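Drollel opens its table-setting recordings to outside teams
Press release
Jeltside, July
For immediate use

Drollel, a company in Jeltside that prepares training examples for two-armed robots, is making its first collection of household table tasks available to other developers. The collection is named Prandach. It holds 3153 recorded examples and was made in the company's own workroom, with one person guiding the robot and a second person checking each example after it was made.

A robot that learns from examples needs to meet the same small job many times, with small changes between one time and the next. For Prandach, the company chose jobs which are done at every kitchen table: to put a plate in its place, to move a plate from one side to the other, to bring food to a plate and to take it away again. Each job is kept short. The operator moves both arms of the robot, and the system stores what the cameras see together with the position of every joint and every finger.

The collection has 14 tasks. For each task there is a written instruction in everyday words, the kind a person would say at home. Several instructions exist in more than one wording, so that a model does not become used to only one sentence.

Before each example, the operator changes the starting position of the plate by a small distance. In earlier work the company had always put the objects on the same marked spot. The models trained on those recordings did well on that spot and poorly next to it. The marks were removed from the tables, and the old recordings are not part of Prandach.

Failed attempts were also kept. Of the total, 300 examples are labeled as failed, with a note of the moment where the attempt went wrong. Teams that do not want them can leave them out with one setting. Drollel recommends to keep them for the training of a checking model, which has to decide if a job was finished or not.

"We wished to have recordings that are calm and honest," the company says in its statement. "The arms should move at the speed which the job needs. When the operator stops to think, this pause is also in the recording, and we have not cut it out."

The checking took more time than the recording. A checker watches the full example, compares it with the written instruction and marks the start and the end of every movement. When the checker and the operator do not agree about an example, it is done again. The company developed its own program for this step, named Bako, and it is given together with the collection. Bako runs on an ordinary office computer and shows the camera view next to the joint positions.

Teams can ask for access by writing to the Drollel office in Jeltside. Research groups at schools and universities receive the collection without payment. Companies pay a yearly fee, which depends on the size of the team. A small sample of 35 examples can be received before any agreement is signed, so that a team can test if the file format works with its own tools.

A second part of the collection is in preparation. It will add cups, bowls and cloths, and the first recordings for it will start after the summer. Questions from the press are answered on working days until 4 in the afternoon, and on Wednesday until noon.
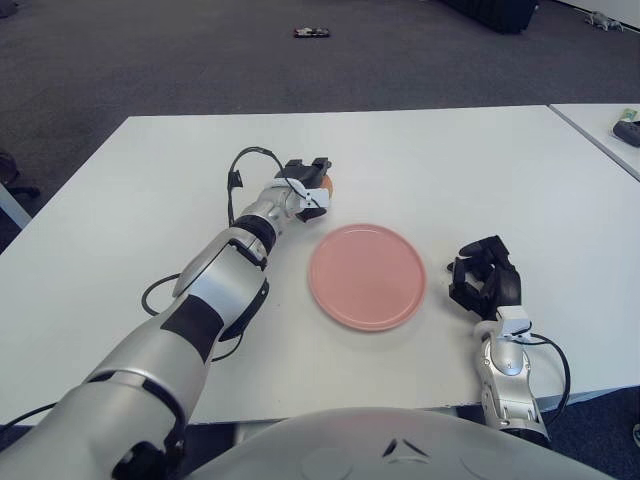
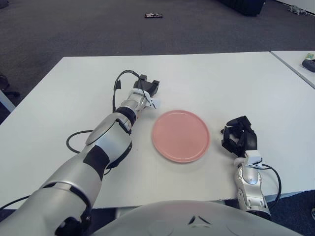 Both photos: the two arms of the robot and the pink plate at the recording table. Photos: Drollel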